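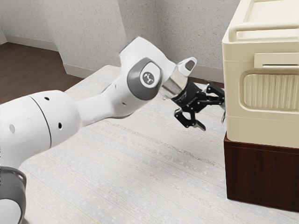
Members of the regional cricket board visited the Grornirard ground at Virkum on 14 December 2018 to review preparations for the coming season. The visit was hosted by Sotia Cricket Club, which has held the lease for nine years.

The tour began at the indoor nets. Four lanes are in use, and the club has asked for a fifth. New matting was laid in March and has worn evenly, although the run-up in the end lane is short for faster bowlers. The board noted that junior sessions now fill the building on 14 evenings a month.
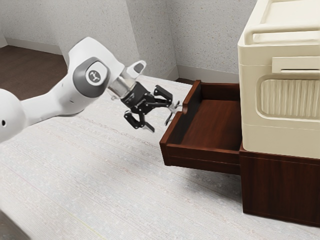

Outside, the delegation inspected the square and the east stand, which seats 800. Two pitches at the pavilion end were under cover and will be relaid before the first league fixture. The drainage work by Widmer is complete on the lower side of the outfield – the upper side remains to be done.

Discussion then turned to the fixture list. The club has been given seven home matches and requested that none fall on consecutive days. The board will reply in writing. Changing rooms for visiting teams were also viewed and were found to meet the current standard, apart from the lighting in the umpires' room.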